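## 4. Setting up the family holiday let for a new booking

Use this section once a booking shows as Confirmed in Nestden. It covers the steps from the guest's deposit to the day they arrive. If you look after more than one property, repeat the steps for each; settings do not carry over from Birkett to Lovanora or the other way round.

You will need:

- your owner login
- the booking reference
- the ages of any children in the party
- the house file for the property

### 4.1 Open the booking

1. Log in and choose **Bookings**, then **Upcoming**.
2. Select the booking reference. The guest's name and dates appear at the top of the page.
3. Check that the number of guests matches the number on the deposit email. Babies under two are listed separately and do not count towards the limit.
4. Press **Start set-up**. The status changes from Confirmed to In progress.

**Note:** If the status stays on Confirmed, the deposit has not cleared. Leave the booking alone and look again the next working day.

### 4.2 Enter the family details

1. Open the **Party** tab.
2. Type in the age of each child on the first day of the stay.
3. Tick the items the family has asked for. Cots, highchairs and stair gates are free. A second cot can be requested at Lovanora only.
4. Choose a bedroom plan. Plan A puts the children in the twin room at the back. Plan B puts a cot in the main bedroom and leaves the twin room made up.
5. Press **Save party**.

**Caution:** The bunk room at Birkett is not suitable for children under six. The system will let you choose it for a younger child, so check the ages yourself before saving.

If the family is bringing its own travel cot, tick **Own cot** and leave the cot box blank. Ticking both sends a cot to the house, and it then has to be collected again.

### 4.3 Set the arrival time

Arrival is from four o'clock unless you change it. Families with a long drive often ask to come earlier.

1. Open the **Arrival** tab.
2. Look at the line marked **Previous departure**. If it reads None, you may offer any time after 11 in the morning.
3. If there is a departure on the same day, the earliest time you can offer is three o'clock.
4. Enter the agreed time and press **Send to guest**.

The guest gets a message with the time, the address and the directions. The key code is sent separately, two days before arrival. Do not send it by hand – the code changes with each booking and an old one will lock the key box after three tries.

**Note:** The last part of the road to Birkett is single track and most phones lose signal on it. Ask guests to save the directions before they set off. In December, add the winter road sheet from the house file.

### 4.4 Prepare the welcome pack

1. Print the welcome sheet from the **Documents** tab. It runs to two sides.
2. Add the days out leaflet for the right age group. There is one for under-fives and one for older children.
3. Write the wifi password on the card by hand and put it in the front pocket of the folder.
4. Leave the folder on the hall table.

The days out leaflets are checked by Saulius Rimkutė each spring. If a guest tells you that an opening time or price is wrong, pass it on to him through the **Feedback** tab and carry on using the leaflet until a new one is sent.

### 4.5 Check the kitchen

1. Count the plates, bowls and mugs against the list inside the cupboard door.
2. Put the children's plates and cups on the lowest shelf.
3. Run the hot tap for one minute.
4. Wash anything that needs it and leave the dish rack clear of the hob.
5. Note any chips or cracks in the **Condition** tab.
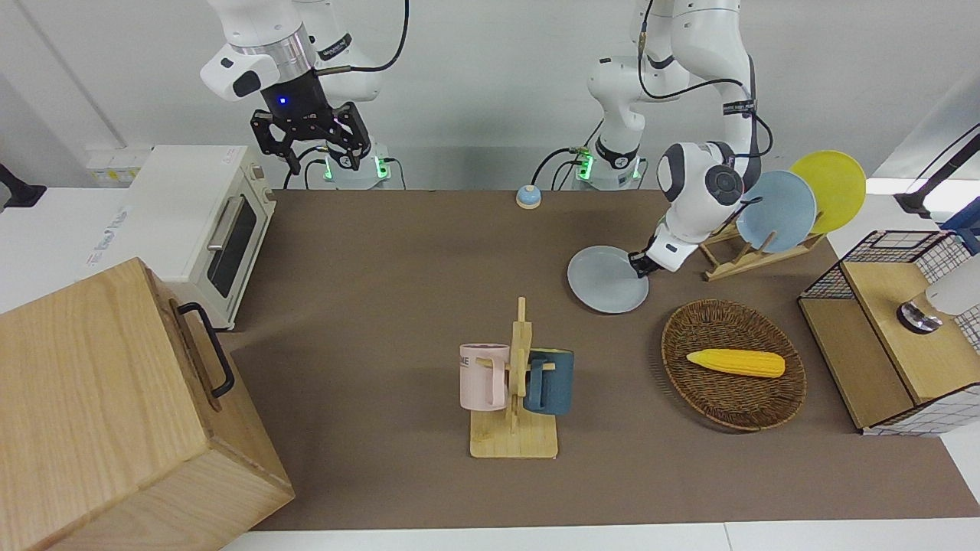 *Fig. 17. Plate and dish rack.*

Replacement crockery comes from Graris and takes up to 11 days. Order early if the house is booked back to back.

### 4.6 Close the set-up

1. Return to the booking page and check that every tab has a green tick.
2. Press **Finish set-up**. The status changes to Ready.
3. If a tab is still amber, open it and look for the field with the red outline.

For changes after the booking is marked Ready, contact Darren Lambert at the bookings desk and quote the reference. Party details are locked from this point, but the arrival time can still be changed up to noon on the day before the stay.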